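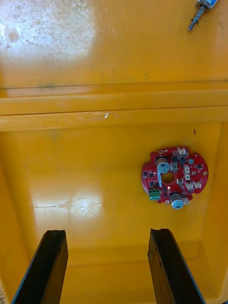

Transfer credit at Tillman Technical College: how the evaluation works

May 22, 2022

I have spent most of the last nine weeks getting my old coursework evaluated for the evening engineering program at Tillman. The catalog covers the process in one paragraph. What follows is the longer version, written down while I still have the emails.

Background. I hold a two-year certificate from Bravside, finished a long time ago, plus a handful of single courses from Jundstead that I took while working. Tillman offers the bachelor's degree in day and evening formats. The degree is the same, the course codes are the same, and the evening sections carry an E after the number. The evening format is built for people with jobs, and most of its students arrive with credit from somewhere else.

The evaluation has two stages. The first is done by the registrar's office and checks only whether the sending school is accredited, whether the grade is a C or better, and whether the credit type matches. The second is done by the department, which decides what each accepted course counts as. A course can pass the first stage and be worth nothing toward the degree. It then shows on the record as general elective credit, and the engineering degree has room for very little of that.

I sent in 16 courses. All of them passed stage one. After stage two, 10 counted toward the degree, and the rest went to the elective pile.

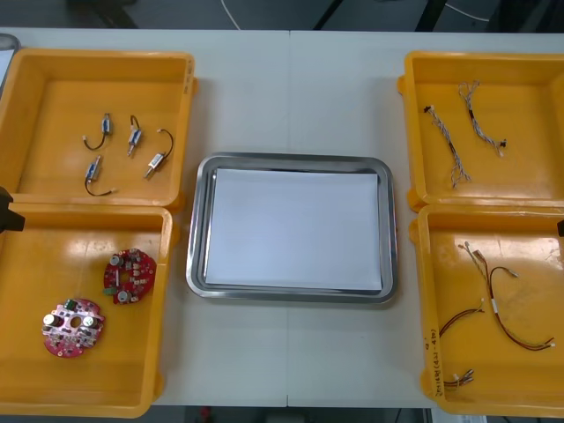

The deciding item in stage two is the syllabus. The catalog description from the year you took the course is accepted as a fallback, but the department reads it narrowly. My circuits course at Bravside was described in a single sentence that did not mention lab hours. Tillman's version has a lab. With the description alone, the course came back as elective credit. I then wrote to Bravside, where Wanda Okafor in the records office found the full syllabus on paper and scanned it. It listed the lab meetings week by week. The department changed its decision after I sent it in.

Some points on the paperwork:

The transcript must go directly from the old school to Tillman. A sealed envelope carried by hand is not accepted, although the older version of the form still says it is.

Syllabi can come from you. They go to the department and not to the registrar. If you upload them to the general student portal they sit there until someone forwards them. Mine sat through all of April.

Each file should hold one course and be named with the old course code. I first sent a single long PDF and was asked to split it.

The appeal form has room for one course. Two courses means two forms, each with its own signature.

The person who signs appeals for the evening program is Yannick Ferrand. He replied quickly and to the point. He also told me something I could not find in print: math courses older than a set age are sent for a placement test even when the grade is good. I took the test in the Bindell building, passed the calculus part, and was placed one level below where I had hoped in differential equations. I think the placement was fair. I had forgotten most of it.

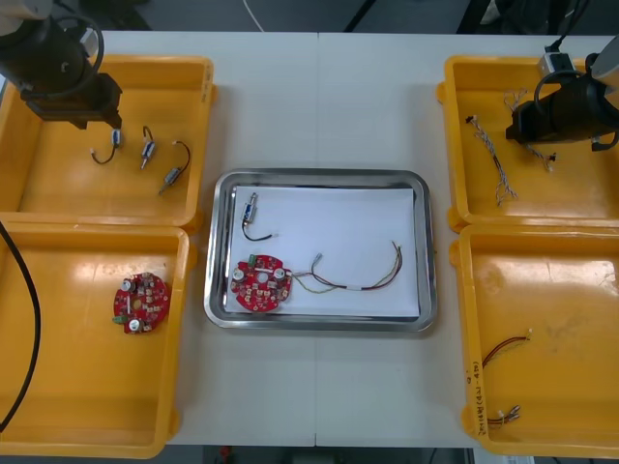

There is also a residency rule, and it matters more than the transfer total. Up to half of the degree credits may come from outside, but the upper-level design courses must all be taken at Tillman. If your old credit is mostly lower-level, as mine is, the rule changes nothing. If you come in with third-year courses from another university, check it before you pay the deposit.

On cost: the evaluation itself is free. Transcripts were charged by the old schools, and Jundstead charges per copy, including for a copy it had to send again after the first one went to the wrong office. The placement test had a small fee, which went on my student account.

On schedule: evening sections of the core courses run once a year. The mechanics course is fall only and the signals course is spring only - missing one moves everything behind it. I have put the remaining courses in a spreadsheet by term, and at two per term the plan holds. I have registered for differential equations and technical writing in the fall. The syllabus for my old materials course is still with the department, and I will add the result to this post when it arrives.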